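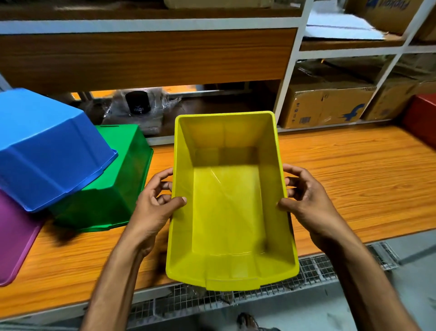

Who can apply under the community sponsorship program?
Any group of at least 8 adults living in the Plevness district may apply to sponsor a refugee household. Members sign the application jointly and name one contact person. Donated household goods are accepted at the Dramstead office only, and they should arrive in rigid plastic bins with open tops, such as the yellow one, so that staff can check the contents without unpacking. Bags and taped boxes are sent back.

How much money does a group have to show?
The minimum is 3000 per sponsored person, held in a separate account before the application is filed. Pledges do not count toward the minimum. Donated furniture does not count either.

Is the sponsored household in addition to the government quota?
Yes, up to the annual limit. Places used by sponsors are recorded under a separate heading and are not deducted from the resettlement quota. Once the limit is reached, approved applications carry over to the next intake in the order they were received.

Can we choose the family we sponsor?
There are two streams. In the named stream, the group puts forward a household it already knows, and that household must hold a refugee status decision. In the matched stream, the program office proposes a household, and the group has 13 working days to accept or decline. Declining once does not affect the application. Declining twice closes it.

Which form do we use?
Form 2303 covers both streams. Part C is for the named stream only — leave it blank otherwise. Older versions of the form are not accepted after December.

What does the group have to provide?
Housing for the first year, school enrollment for children, and help with registering for health care. The group is not liable for medical costs or for debts the household takes on.

What happens if a sponsorship breaks down?
Notify the program office in writing. A caseworker will review the file, and the household keeps its residence status whatever the outcome. It may be moved to another group or to the regular settlement service run by Fekier.

Whom do we contact?
Thilini Ranasinghe handles applications and matching. Questions on accounts and proof of funds go to Zeyu Hao. The phone line closes at 4 p.m.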